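Roel De Bruijn logged the water level at Ivonbridge at the top of each hour and wrote 1,716 every time. The gauge had read 1,716 since October. He replaced the float, then the cable, then the gauge.

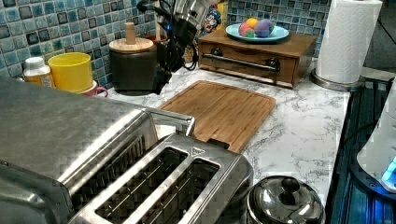 *Reading time: 1 min*

At home he put two slices in the toaster and phoned Marnel, the district office.

"The river isn't moving," he said.

"Is it within tolerance?"

"Yes."

"Then log it."

On night 20 the needle dropped by 3. De Bruijn checked it against the staff on the pier, initialed the entry, and went outside to listen.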